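Why Do We Sleep?

Every night you climb into bed, close your eyes and vanish for hours. How strange is that? And nearly every animal does something like it!

While you snooze, your brain is wonderfully busy. It sorts through the day, tucking away new words, football tricks and the way to your friend's house. Your body is hard at work too, mending scraped knees and helping you grow.

Sleep comes in different kinds. First you drift into light sleep, then sink down into deep sleep, when you are really hard to wake. Later comes dream sleep, and your eyes flick about under their lids!

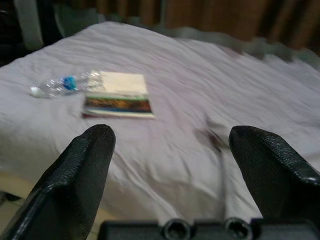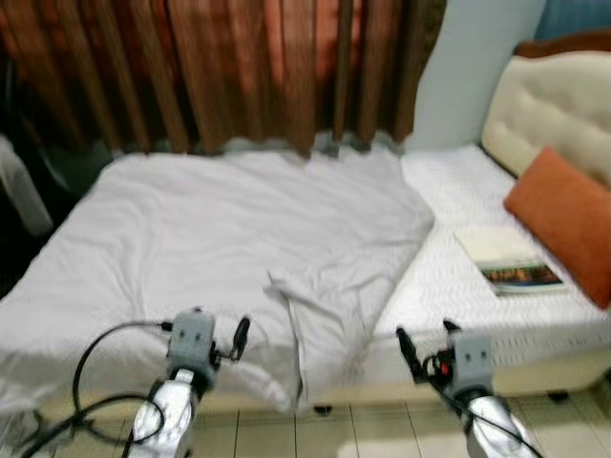
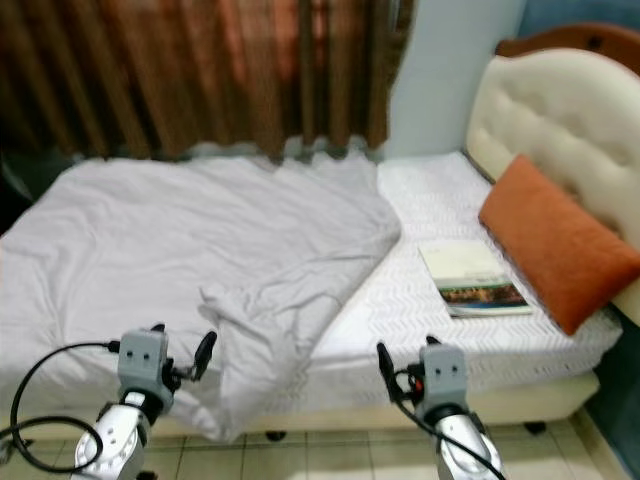
Beds, where most of us do our sleeping.

Not every animal lies down for it. Horses can doze standing up, and dolphins rest one half of the brain at a time, so that 1 half stays awake to breathe.

Try this: keep a dream diary for 17 nights. Write down whatever you remember before breakfast, even the silly bits!

Written by Rosalind Dunleavy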